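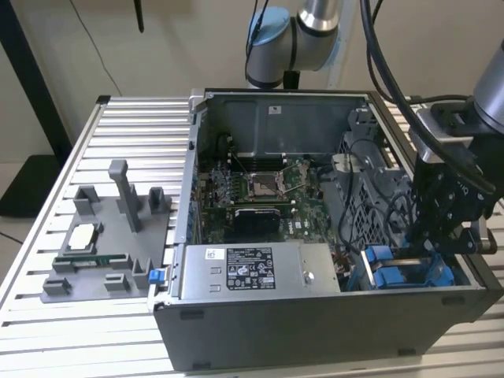 Reading time: 4 min

Projects > Student reports > Local history of computing > The Vudulis payroll room

So my project was supposed to be on "early office computers," which my adviser told me (nicely) was way too big. I went home, sulked a bit, and came back with one building: the old Vudulis shoe works down by the canal, and the room on its second floor where the payroll used to get done. Much better! I got to spend most of October with boxes of paper and I loved nearly all of it.

In 1951 Vudulis had 308 people on the payroll, and every one of them got a cash envelope with a slip inside. The slips were made by a tabulating machine fed with punched cards, one card per worker, and the company had bought it used from Femska, a mail order house two towns over. I found the bill of sale folded inside a catalog of boot laces. It lists the machine, a sorter, two key punches and "one stool, adjustable."

I'd pictured a quiet room with men in ties. Wrong on both counts. The letters in the box complain about the noise over and over (the sorter was right above the cutting room office, and the manager down there wanted it moved, or padded, or run at night). And the staff lists show that the card punching was done by women, mostly hired straight out of school. Their pay is in the same ledgers, so for a few of them I could follow the raises for years. Small raises. I made a chart of it, and it's in the appendix if you like sad charts.

The part I got hooked on was the repair log. It's a plain gray notebook and somebody wrote in it in pencil for years, in tiny handwriting that took me forever to learn to read. Lots of it is cards jamming in damp weather. There's a run of entries one summer where the whole deck swelled up and they dried cards on the window sills, then had to put them back in order by hand. Another page just says "brushes again." I now know what brushes are! They were the little wire contacts that felt for the holes in each card, and they wore down and bent, and a bent one could read a nine as an eight and short somebody's envelope.

What struck me is how much of the work was opening things up. Covers off, look inside, clean it, swap the worn piece, covers back on. I've grown up around desktop PCs, where you take a side panel off and there's a board with a CPU socket and memory slots, and if a part is bad you pull it and put in another. The pencil person would've had no trouble with that idea. The parts would be the surprise, I think, and how few of them move.

The machine went away when Vudulis signed up with Khoo, a service bureau that ran payrolls for lots of small firms. You sent them your time sheets by van and got your slips back in a locked box. Khoo charged $225 a month at the start, and there's a wonderful angry memo asking why the company should pay strangers to do what it already had a room for. The memo lost. The room became a sample store, and later the building was sold and turned into the Tenden apartments, with a gym where the cutting room used to be.

Problems I ran into: the ledgers have a gap of 3 years, and I never found out why. I also leaned hard on the repair log, so my picture of the place is probably more broken than the real one was. Nobody writes down the good days in a repair log. And I wanted to interview someone who'd worked there, but I started too late in the term to set it up properly, and that one's on me.

If I did it over, I'd start with the wage ledgers and go to the machine second. I did it backwards and had to reread two whole boxes. I'd also bring a better lamp. The reading room closes at 4:30 and the light by the window is gone well before then.

I'm hoping to carry on with Khoo next term. They must have had dozens of customers, and their van routes are supposed to be in the county map drawers, which I haven't been allowed to open yet.

Questions about this report: contact the History Department office | © Student Projects Archive | Back to top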